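February, morning, garage notes — front end, car 61

Got in before Rafia, so I had the bay to myself and finally read my own scribbles from the Sadton test. They're bad. Half of page one says "understeer??" and the other half is tire pressures with no corner next to them. Writing this up properly while I can still remember what Fuad was complaining about on the radio.

So, his main gripe was mid-corner push in anything slow, worst at the hairpin, and then the rear stepping out when he got back on the throttle. Fast stuff was fine. He said the car felt "lazy, then angry" and I don't have a better way to put it. We took two turns out of the front anti-roll bar over lunch and he liked it for four laps, then the fronts got hot and we were right back where we started.

Pulled the logger data this morning. Steering trace at the hairpin shows him adding lock twice, once at turn-in and again just before the apex, every single lap on the old tires. On the fresh set he only does it once. Brake trace looks nice and tidy, so I'm leaving his feet out of it. (Fuad, if you're reading this, you do still come off the brake too early at the chicane. Sorry!)
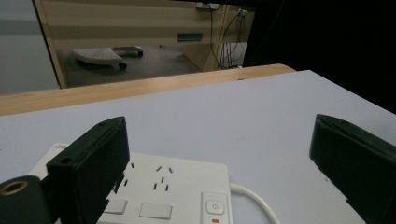

Next job was the springs. The Sturnalo pair we had on the front is marked 426 in paint pen, and I can't find anyone who'll own up to writing that or tell me what units it's in. Put both on the rate checker and the left came up softer than the right by more than I'm happy with. Did it three times, swapped the order, same answer. I've tagged the left one and it's on the bad shelf. Please don't put it back in the box!

Corner weights after that. Pads leveled, ballast in the seat, bars disconnected, tires at test pressure. Cross weight came out a bit off what's on the setup sheet, and I think the soft spring explains most of it, though I want to see it again with the spare pair fitted before I say so out loud. Fuel was at 25 liters, same as the sheet, so it's a fair comparison.

Rafia turned up in the middle of all this and asked if anyone had looked at the front ride height under braking. Fair question, and no, we hadn't. She went through the damper pots with me and the nose is getting down onto the bump rubbers at the hairpin, not hard, but early and for a long time. If it's sitting on the rubbers all the way to the apex then there's our push, and the bar change was never going to fix it. I'm a little annoyed I spent two days staring at the bar.

Plan for Birnwood:

- Spare spring pair on the front, both rated before they go on
- Thinner bump rubbers, keep the old ones in the trailer
- Bar back to where it was at the start of Sadton
- Cross weight again once it's all together
- Brake bias to 60 front for the first run, Fuad can move it from there

Asante still haven't sent the bump rubbers. I called at lunch and got told they're on the truck, same as last time. If they don't show I'll trim a set of the old ones and we run those in the first session.

Rear dampers I haven't touched. The stepping-out thing might go away once the front is working, and I'd like to change one end at a time for once. Rafia disagrees and wants two clicks off rear rebound right away — we'll see what Fuad says after his first five laps.

Left to do tonight: refit the right front upright, torque and paint-mark everything on that corner, charge the logger battery, and find the good tire pressure gauge, last seen in Fuad's helmet bag.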